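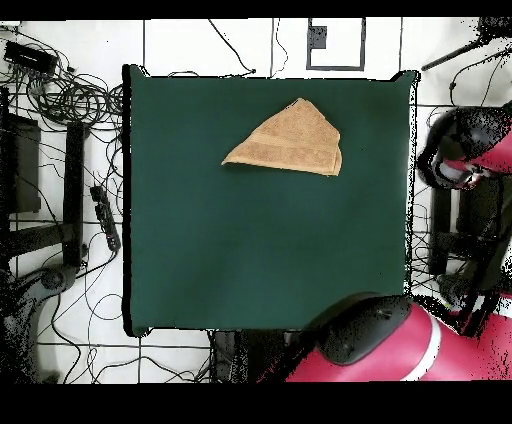

September, bench 2, 16:00

Softener trial, continued. Graziella Sorrentino wants an answer on whether the Dornano rinse does what the leaflet claims, namely that towels keep their full absorbency and feel softer as well. I have read that claim on a good many bottles and I'd like to see it happen once.

Sorting out the method first, as the last round was a mess. We had three people timing the drop test and each had their own idea of when a drop has gone in. Mine is when the shine disappears. The Gosik sheet says "fully absorbed", no help at all. From now on it's the shine, one person, same lamp, and the dropper held at the height of the wooden block.

Terry only this time. The flat weaves go in a separate batch. Keep the drops on the looped part and well away from the woven band. The band has no pile, so water spreads along it and you get a time that belongs to a different cloth. I suspect this is where the odd results in the Yusof set came from, though I can't prove it as whoever did them didn't note the position.

Load: 1,132 g dry, weighed after a night in the conditioning cupboard. Rinse dose 200 ml made up, per the leaflet. That seems a lot to me for a load this size. The leaflet gives one dose for everything from a half drum upwards, and I don't believe a half drum and a full one need the same. Left it as printed, or the makers will say we did it wrong.

16 washes planned. The leaflet makes its claim after a single wash, and of course it does. Any build-up on the loops would need time to show. If the drop times are still level with the plain-water towels at the end I'll say so in writing and buy the biscuits.

Things I don't trust so far:

Softness scores. People know which pile is which, because the rinse smells of pears. Scoring by hand is pointless until we air them for longer or find an unscented version. Graziella thinks a peg on the nose would do. She may be joking.

The dryer. Drying alone makes a towel feel softer than hanging it up does, and the leaflet photos are plainly of tumbled towels. Ours get line dried, both sets. If there's time, a third set, plain water and tumbled, would tell us how much of the effect is only hot air and movement.

The Mornville figures. They have softened towels taking up more water than untreated ones. Possible, I suppose, if their untreated ones were new and still had the mill finish on. No mention of a pre-wash anywhere in the write-up. Have written to ask.

Our own pre-wash was two hot cycles, no detergent in the second. First rinse water was cloudy, so there was something on them to begin with.

To do: relabel the control towels (the ink has bled on the hems), check the balance against the brass weights, find out whether the water softener on the supply was on during the last round. If it was, half the old results go in the bin.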